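Porkix Launch Plinth, with button and curtain release

Hire or purchase. Supplied by Brarik Event Equipment.

Sooner or later every trade association unveils a new logo. The old one had a globe in it, the new one has a slightly different globe in it, and six people in dark suits need something to press. The Porkix Launch Plinth is what they press.

It is a freestanding plinth, 105 cm tall, with a large domed button on top. Pressing the button lights it up, plays a sound through your house system and releases a curtain or starts a slide, depending on how much of the optional kit you have ordered. We have supplied it for business conventions, chamber dinners, branch openings and one merger that was called off over pudding. The button worked perfectly on that occasion too.

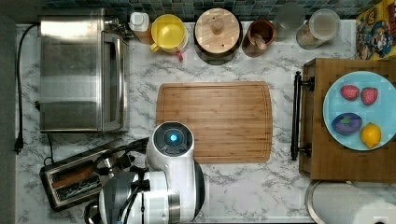

Toaster oven and two-slot toaster on a marble-patterned worktop.

The button

The standard button takes one hand, or three if the owners are on good terms. For a full founder board you will want the wide top, which replaces the dome with a long padded bar so that everybody can be seen touching it in the official photograph. It makes no electrical difference who presses hardest. We suggest you keep this to yourself.

There is a delay dial under the top plate. Set at zero, the launch happens the moment the button goes down, and the photographer will miss it. Most customers settle on two seconds. Anything over five and the guest of honour starts pressing again, which cancels the sequence on older units. Plinths built after February ignore the second press, the third press, and the one delivered with the elbow.

The backstage override

Every plinth comes with a handheld remote for whoever is running the show. It fires the same sequence as the button, with or without the guest of honour's involvement. In hire use it is the most popular part of the product. Firouzeh Rahimi, who looks after our convention bookings, carries two and has never said how often she has used either.

Branding

The front panel takes a printed insert, held on by magnets. Send artwork as a PDF and please check the spelling of the chairman's name, as we print what we are sent. Seating-order disputes between sponsors can be eased with the revolving panel, which shows four logos in turn. Disputes over which logo comes first are outside the scope of the hire agreement.

Colours: white, black, and a deep red that looks expensive under stage lighting and less so in the car park.

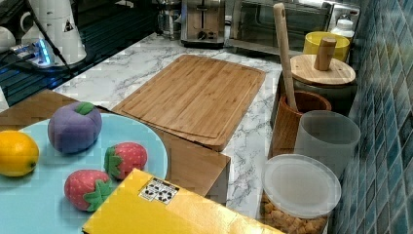
Toy fruit on a light blue plate, with a bamboo board behind.

Specification

Height: 105 cm (standard top)
Top plate: 60 cm square; wide top 140 cm
Weight: 88 kg with ballast fitted
Power: mains or internal battery
Battery life: 12 hours on standby, so it will outlast the opening speeches in most cases
Remote range: 40 m indoors
Outputs: audio jack, slide trigger, curtain release
In the case: plinth, remote, spare remote, mains lead, four ballast plates, one cloth for fingerprints

The ballast is there for a reason. Speakers lean. If you leave the plates in the van because the stairs looked unfriendly, we won't cover damage to the plinth or to the deputy minister.

Prices

Hire is £241 per event, including delivery to any venue within the Burko ring road and collection the next morning. The wide top and the revolving panel are charged as extras. Purchase prices are on application, and we do mean on application; the last time we put them on the page we had a fortnight of emails from people who wanted to tell us what a doorbell costs.

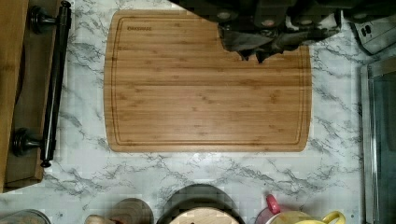

Curtain kit

The curtain kit is sold separately and clips to any lighting bar. One electric catch holds the whole curtain, so it drops in one go or stays up in one go. The old two-catch version could leave half a logo showing, and a firm called Upadhyay traded as "Upad" for most of a gala evening. They were very decent about it. Owners of the two-catch version can send it back for conversion at no charge.

Use a light fabric. Velvet looks splendid but it takes the table flowers with it.

Rehearsals

Please have one. Ten minutes with the guest of honour, or with someone of similar height, will settle where everyone stands and which way they face. VIPs left to themselves form a line between the audience and the thing being unveiled. Floor markers are included on request.

Booking

For hire dates and technical questions, contact Urmila Singhal at the Brarik office, giving the venue, the number of hands and whether there are steps up to the stage. Convention season fills early and we hold provisional bookings for seven days.

Page updated March 17, 2021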